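Drarndale Student Robotics > Build Logs > Bag task, round 2

bavudia_bound
Saturday, 9 posts

Our task for the June showcase is "take bag, carry bag, put bag in bin." We proposed a chess robot and were given garbage. Fine.

The club split into two camps over whether the bag should have anything in it while we tune the grasp. My camp says start heavy. A full water bottle tells you very quickly what your grip settings are worth.

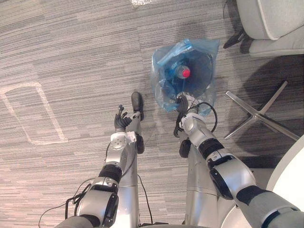
Bag plus bottle, right arm. Left hand providing moral support.

Ánh Đào wants to grab by the neck only, fingers under the bunch. I think that's asking for a swing every time the shoulder moves. Opinions welcome, including bad ones, this being the internet.

kamano_kid
Neck grip is right. If you grab the body of a bag you get a handful of bag and the bottle goes wherever it likes. Also why start heavy? We did 500 runs with an empty bag before we put so much as a sock in ours.

bavudia_bound
500 empty runs is a lifestyle. We have the room until 9.

torque_wench
Both wrong. Empty is HARDER. Thin plastic has no weight to pull it straight, so it floats up and gets in front of the wrist camera, and then your bin detector is looking at a nice blue fog. Post the wrist view, OP, I bet it's bad.

bavudia_bound
It's not that bad.

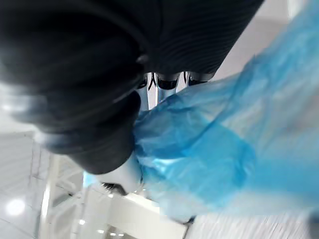

Wrist view. OK, it's a bit bad.

torque_wench
I rest my case. Half your view is bag.

kamano_kid
So don't use the wrist camera for the approach? Head camera for finding the bin, wrist for the grasp, switch over once you're holding. It's in the Rattanakul handout, the part everybody skips to get to the wiring diagram.

bavudia_bound
I have read the handout. I have read the wiring diagram in the handout.

Moving this over from the other thread so it's all in one place:
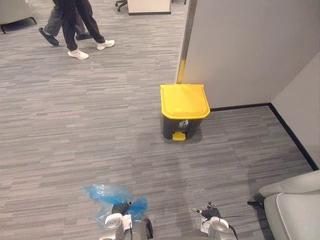 Posted by Dezső Medve | Team lead, when it suits him | 725 posts

Head view, with the bag in the left gripper and the bin ahead. Yellow lid, gray carpet, you could find that bin from orbit. I'm with kamano_kid on switching cameras.

What I don't like is the lid. It's a pedal bin. We have planned two arms in great detail and I can't find a line in the task sheet about a foot. Either the free gripper lifts the lid or we ask the judges for a bin without one, and I'm not asking.

torque_wench
Lift it with the free hand. The rim overhangs, get a finger under it.

kamano_kid
Disagree, that lid will come down on the bag the second you let go. Prop it and take the penalty.

Dezső Medve
How big is the penalty?

kamano_kid
Also in the handout.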